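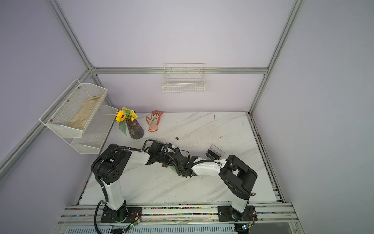 ## Acrylic card holder, two months on a marble-look table

I bought the clear card holder from Peta in the same order as a bunch of other small things: a two-tier wire wall basket, a single wire basket for the back wall, and a dark purple glass vase. The holder is the piece I had the most questions about, so it gets most of this review.

It is a plain box with thick walls and rounded corners. Inside there is a clear divider block that leaves a narrow slot, and the cards stand up in that slot. I keep membership cards, key cards and a couple of old library cards in it. The fit is snug. With 20 cards they stay upright. With 21 I have to push, and the last one comes out with its neighbor stuck to it.

**Weight.** Heavy enough. It stays put when I pull a card with one hand, as long as I pull straight up.

**Finding a card.** This is the weak point. Once they are packed in, all you get is a row of thin edges, white, gray and black. My red card goes in front so I have one to start from. A stepped slot would fix this, and Jacobs sells one, but it takes up twice the space.

**Cleaning.** Fingerprints show on the walls in any strong light. A damp cloth takes them off. Don't use glass cleaner with ammonia on acrylic – it can cloud.

The table is white with gray veins, and it hides less than I expected. Smudges and specks of dirt stand out between the veins. 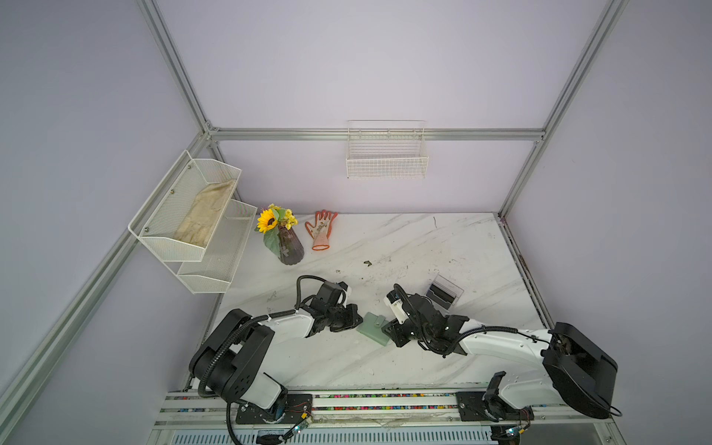 **Would a flat card wallet do the same job?**

For four or five cards, a wallet is easier and goes in a pocket. Past that, the box is better on a table, where the cards stay standing and you can put one back without opening anything.

The wire baskets need less said. The two-tier one is fastened with small screws and the white coating has not chipped. Gloves and cloths are what it suits. Anything thin will slip through the mesh, so cards and pens are out. The vase is fine for a small bunch, one sunflower and some filler. A tall bunch made mine lean.

I paid 84 for the whole order with shipping. The holder was the most expensive piece in it, and I would still buy it again before the baskets.

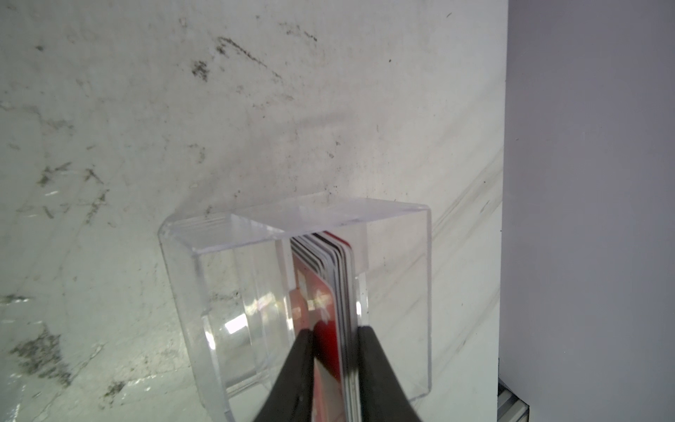
Ineke Prins wrote that she had the same holder and took the divider out to fit business cards, which then fell flat every time she removed a few. She put it back and now keeps the business cards in a drawer.

I haven't tried mine without the divider. For bank-size cards I would leave it alone.

Rating: four out of five. One point off for the tight slot.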